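# Brown paper

**Brown paper** is a strong, plain paper in shades from pale tan to deep coffee, used for wrapping, packing, drawing, sewing patterns and a surprising number of jobs in the kitchen. Most of it today is kraft paper, named after the German word for strength, and it gets its color from the wood it is made of. Few household materials have had such a long and busy life, and few are so pleasant to fold!

## Where the color comes from

Wood is mostly cellulose fiber held together by a natural glue called lignin. To make pulp, the mill cooks wood chips so that most of the lignin dissolves and the fibers come loose. The lignin that stays behind darkens the pulp. White paper has to be bleached after this stage, while brown paper goes more or less straight to the machine. The shade varies with the kind of tree, the length of the cook and how much recycled fiber goes in, so two rolls from different mills rarely match.

Softwoods such as pine and spruce are the favorites. Their fibers are long, and long fibers tangle well, which gives the sheet its toughness. A good sheet resists tearing across the grain far better than along it. You can find the grain by tearing a scrap both ways – the straighter tear runs with it.

## Before kraft

Brown paper is older than the kraft process by centuries. Early papermakers sorted their rags by quality, and the worst of them, along with old rope, sails and sacking, went into coarse brown sheets for grocers and cloth merchants. Sugar, nails, candles and tea all traveled home in it. Some of these papers were so stout that they were reused until they fell apart, and that is one reason so little survives.

In Pelatville, the Fehr mill began making wrapping paper from rope waste in 1855. Its ledgers give a lively picture of the trade: complaints about damp stock, a long quarrel over string, and one order for 732 reams in a single month of July, the busiest in the book. Local historian Darcy Kowalchuk has transcribed the ledgers and argues that the mill's customers cared about color far more than one might expect. Grocers in nearby Wenville asked again and again for "the redder brown," and were willing to wait for it.

The change came in the late nineteenth century, when mills learned to cook wood with a sulfate process that left the fibers long and strong. The new paper was tougher and cheaper than rope paper, and it made the modern paper bag and the corrugated box possible.

## Main types

- **Machine-glazed:** smooth and shiny on one side, rough on the other. Popular for gift wrap and bakery bags.
- **Machine-finished:** fairly even on both sides, with a soft matte look. The usual choice for parcels.
- **Ribbed:** fine lines run the length of the roll. Loved by bookbinders and stationers.
- **Sack paper:** slightly stretchy, so that a full bag can be dropped without bursting.
- **Waxed or coated:** made for damp goods, and hard to recycle in many places.

Weight is given in grams per square meter. Light wrapping sheets can be very thin indeed, and a sheet of 100 grams is stiff enough to hold a sharp crease and take a fair amount of rubbing out.

## In art and craft

Artists adore a toned ground, and with good reason. On white paper every mark is darker than the sheet, so the artist can only work downward. On brown paper the middle tone is already there, and a little black chalk and a little white will bring up a whole head or a fold of cloth – it feels like cheating the first time. Old master drawings on tinted and brownish papers show how far the idea can be pushed.

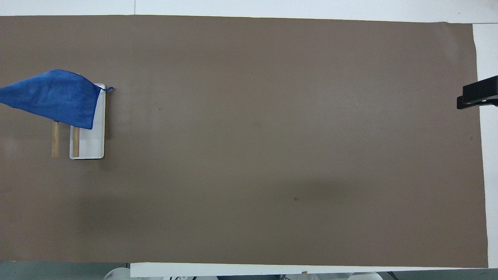
Dressmakers like brown paper for patterns they plan to keep. Tissue patterns wear out after a few uses, but a brown paper one can be traced around for years, and many tailors hang theirs on hooks through a punched hole. The Flosero method of pattern drafting, taught in evening classes in Wenville, starts every student on brown paper for this very reason, and its basic set runs to 48 pieces.

Bookbinders use it to line spines, model makers soak it for papier-mâché, and generations of schoolchildren have covered their textbooks with cut-up grocery bags.

## Storage and aging

Lignin reacts with light and air, so unbleached paper darkens and turns brittle over time. It can also be acidic, and archivists keep it away from photographs and fine prints. For everyday use, rolls do best lying flat in a dry cupboard, out of the sun. A sheet that has curled can be rolled gently the other way and left overnight under a heavy book.

## See also

- Corrugated cardboard
- Papermaking
- Sewing patterns
- Toned paper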